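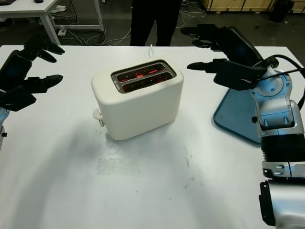

Inga est une pile logicielle de commande et de perception pour robots à deux bras, développée à Jaldale et diffusée sous forme de modules séparés. Elle couvre la chaîne qui va de l'image brute à la consigne articulaire : segmentation, estimation de pose, planification, suivi de trajectoire, journalisation. Le cas d'école de la documentation est le grille-pain à deux fentes, objet pénible pour la perception : coque blanche mate sur plateau blanc, peu de contraste sur les bords, et des résistances rouge vif dans les fentes quand l'appareil est en marche. Le levier, petit, blanc lui aussi, se trouve en bas d'une extrémité et se confond vite avec la coque. Les deux mains noires à plusieurs doigts se détachent bien, elles, et sont masquées avant toute segmentation.

Origine
Inga reprend une partie du code de Varcombe, planificateur plus ancien écrit pour des bras seuls à pince parallèle. Varcombe ne gérait ni les mains à plusieurs doigts ni les deux bras dans un même espace de collision. Réécriture du noyau, puis abandon de l'ancien format de scène. Quelques noms de fonctions sont restés, d'où les préfixes « vc_ » qu'on trouve encore un peu partout dans les sources.

Architecture
Quatre processus, reliés par un bus de messages interne :
- perception : images de tête, masques, poses d'objets ;
- scène : modèle géométrique courant, table, objets, bras ;
- planification : recherche de trajectoires, arbitrage entre les deux bras ;
- exécution : suivi, limites d'effort, arrêt.
Chaque processus peut être relancé seul. La scène garde le dernier état valide - utile quand la perception tombe en cours d'essai. Par contre l'exécution refuse tout nouvel ordre tant que la perception n'a pas republié une pose.

Perception
Segmentation par instance, puis recalage d'un modèle 3D simplifié. Pour les objets clairs sur fond clair, le module s'appuie surtout sur les ombres portées et sur les parties sombres (plaque métallique des fentes, par exemple). Exposition : réglage manuel conseillé. En automatique, les zones incandescentes saturent et le recalage part de travers. Les marques et traces sur un plateau peuvent aussi donner de faux contours ; un filtre de taille minimale en élimine la plus grande partie, pas tout.
L'état « allumé » est déduit de la couleur dans la zone des fentes. Il est transmis à la scène, qui place alors un volume interdit au dessus de l'objet. Ce volume ne dépend pas d'une mesure de température, Inga n'en fait aucune.

Planification
Échantillonnage dans l'espace articulaire, puis lissage. Les deux bras sont planifiés ensemble par défaut ; le mode séquentiel (un bras bouge, l'autre tient sa position) est plus lent mais plus simple à déboguer. Cinq tentatives par requête avant échec, valeur modifiable dans le fichier de configuration. Les doigts sont traités à part, par une bibliothèque de préformes : main ouverte, pince fine, appui d'un doigt, prise enveloppante. L'appui d'un doigt sert aux leviers et boutons.
Limite connue : les câbles souples ne sont pas modélisés. Un cordon d'alimentation qui fait une boucle derrière l'objet est ignoré, ou au mieux remplacé par une boîte englobante posée à la main par l'opérateur.

Outils
Fevivard, l'outil de visualisation, est livré avec la pile. Relecture des journaux, superposition des masques sur l'image de tête, affichage des volumes interdits. Fenêtre de relecture de 40 secondes, au delà il faut exporter. Les exports de versions différentes ne sont pas toujours compatible entre eux.

Versions
La branche stable est la 4. La branche de développement change le format des préformes et casse les anciens fichiers ; un script de conversion existe mais ignore les commentaires. Documentation partielle, surtout pour le module scène.

Voir aussi
Varcombe (planificateur)
Fevivard
Manipulation bimanuelle
Estimation de pose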